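Plukine: color words in secondhand fabric listings
8 min read

README and data card, March release

What's in the box

Plukine is a table of 2377 listings for secondhand and leftover fabric, with the color words the sellers used and the color words two labelers chose when they looked at the same listing photos. The listings came from 130 sellers, most of them small, a few of them large enough to have a house style. That's the whole thing. It's a flat text file, tab separated, one listing per row.

We made it to check a claim that gets repeated a lot in sewing circles and in search tools: that people who sell cloth describe color badly, and that a standard list of names would fix it. We started out half believing this. After working through the rows we doubt most of it, including some of the parts we'd like to be true.

If you came for a ready-made color dictionary, this will disappoint you. The file records disagreement. It doesn't settle it.

Where the rows came from

Three sources fed the table.

Dundley is a weekly fabric swap with an online board. Posts are short, often typed on a phone, and the color is sometimes missing altogether.

Rampersad is a resale site for mill ends and deadstock. Sellers fill in a form there, and the form has a color box with a drop-down plus a free text line. The drop-down is a mess, more on that below.

The third source is a batch of old shop listings that had been kept as plain pages after the shops closed. We call this part "shops" in the file. It's the weakest part of the collection and you may want to drop it.

We kept a listing if it was in English, offered cloth by the piece or by length, and had at least one photo that still loaded when we collected it. Finished clothes, curtains and bedding were left out. A tablecloth sold "for the fabric" stayed in. Yes, that line is blurry, and we argued over it more than it deserved.

Columns

There are 8 columns.

row_id: a plain integer, no meaning beyond order of collection
source: dundley, rampersad or shops
seller_key: a random code, stable within this release only
seller_color: the color words from the listing, spelling kept as typed
fiber: what the seller said the cloth was, never checked
label_a: first labeler's color words
label_b: second labeler's color words
match: same, near or different

Empty cells are empty. We didn't fill them with "unknown" or "n/a" because some sellers typed exactly those words, and we wanted to be able to tell the two cases apart.

How labeling worked, and why you shouldn't trust it too far

The 2 labelers saw the listing photos with the text hidden. They could write any color words they liked, up to four. Afterward the two sets of words were compared with the seller's, and the match column was filled in by hand.

"Same" is easy. "Near" is where the trouble lives. Is "sage" near "green"? We said yes. Is "rust" near "red"? We said yes in the first half of the work and no in the second half, then went back and made it yes throughout. Is "natural" near "white"? It depends on whether the seller meant unbleached cotton or was simply reaching for a nicer word than beige. We marked these as near and moved on. A different pair of people would produce a different column, and any result that leans hard on near versus different should be read with that in mind.

We also didn't test the labelers for color vision, didn't fix their screens to a common setting, and didn't control the time of day they worked. Published studies of color naming usually do all of this. We're not going to pretend the gap is small.

The green problem

Green gets its own section because it caused the most fights and because it's where the standard-list idea looks worst.

Sellers have a huge supply of green words. Moss, olive, bottle, hunter, lime, mint, apple, grass, emerald, kelly, fern, pea. Labelers looking at photos have the same supply and spend it differently. "Kelly" and "emerald" were used for what looked to us like the same cloth in two listings from the same seller. "Bright green" was the safest phrase in the whole file. When a seller wrote it, the labelers tended to agree, probably because it promises so little.
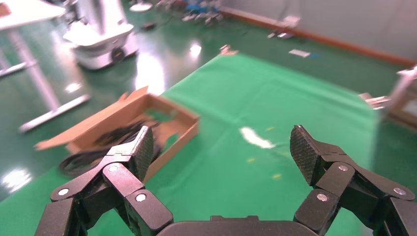
Bright green cloth laid over a wide work surface.

Fans of color standards will say that a code would clear all this up. Maybe. Someone who buys cloth for a living may well want a code. But a code only helps if the person typing it has the chart open, has decent light, and cares enough to check. Very few people listing a leftover yard of poplin meet all those conditions. A wrong code also looks more trustworthy than a wrong word, and we think that makes it worse. "Greenish" at least warns you.

The Bellau chart

We tried mapping everything to the Bellau chart, a printed swatch card that gets passed around among home sewers. It has the advantage of being made of real cloth, so you can hold it beside a piece and squint.

It went poorly. Our two copies of the card don't match each other. One had clearly spent time near a window. Even setting that aside, the labelers were choosing from photos on a screen, and holding a swatch up to a screen is a silly thing to do. We did it for an afternoon and stopped. The Bellau column was removed before release, and we're not going to share it on request, so please don't ask. It would be used.

The drop-down

A word on the Rampersad form. The drop-down offers "multi," "pattern," "print" and "other," which overlap, and it places "cream" and "ivory" far apart in the list. Many sellers seem to pick whatever comes up first when they type a letter. We recorded the free text line where there was one and used the drop-down only when the line was blank. We can't tell you from the file which of the two a given row came from. That was a mistake on our part. We noticed it too late to go back, as some of the pages had already changed.

If you plan to compare Rampersad with Dundley, this matters. A seller typing on a board and a seller poking at a list are doing different jobs.

What we think the data can support

You can use it to look at how many different words people reach for when they describe cloth. You can use it to see which words travel with which fibers. Silk listings attract fancier color names than cotton listings do, and you don't need much math to see it. You can use it as a spelling test for a search box, and it's quite good for that. "Burgandy," "fuschia" and "khakhi" are all in there.

What we'd be suspicious of

Any claim about what color the cloth really was. We never handled a single piece. We have words about photos, and the photos were taken under kitchen bulbs, daylight, shop strips and who knows what else.

Any claim about sellers being careless. A seller can look at the cloth and the labelers couldn't. When the words differ, we see no good reason to assume the seller is the one who got it wrong. An early draft of this file used the column name "error" for what is now "match," and it tells you something about how we were thinking.

Any claim about trends. The listings weren't collected evenly across the year, and the shops part has no useful dates at all. Somebody will want to plot the rise of sage green. Please don't do it with this.

Any claim about buyers. They aren't in the data. We've seen people assume that a vague color word costs a seller money. It might. It might also start a conversation that ends in a sale. Nothing in these columns bears on the question either way.

Cleaning notes

Trailing spaces removed. Emoji kept. Line breaks inside a cell turned into a single space. Capital letters kept as typed, so you'll probably want to lowercase before counting anything. Where a seller gave two colors with a slash between them, we left the slash alone, because it sometimes means "and" and sometimes means "or."

Prices, locations and contact lines were stripped before labeling. A few sellers work their town into the color name ("our own harbor blue"), and we left those unless the town was spelled out. The photos aren't included and never will be, as they belong to the people who took them. Seller codes will be shuffled in every release, so don't build anything that expects them to stay put.

Known faults

Near-duplicates: people relist. We removed exact repeats and left the rest, so busy sellers weigh more than they should.

Language: English listings only, and mostly American spelling, so "gray" swamps "grey."

Fiber: self-reported and often hopeful. "Linen look" was entered as typed. So was "linen??"

Patterned cloth: labelers were told to name the ground color first. They didn't always do it, and a busy floral has no clear ground anyway.

Reusing it

Free to use and share, with a mention of the name and the release month. If you change the match column, rename it. We'd rather not have two versions of our own doubts in circulation under the same label.

Corrections are welcome if they point to a row. General remarks that color is subjective have been received.

Related
Dundley board: notes on missing color words
Fiber names as typed: a companion list
Why we dropped the Bellau column
Spelling variants for fabric search

Contact: use the project message form | © Plukine | Back to top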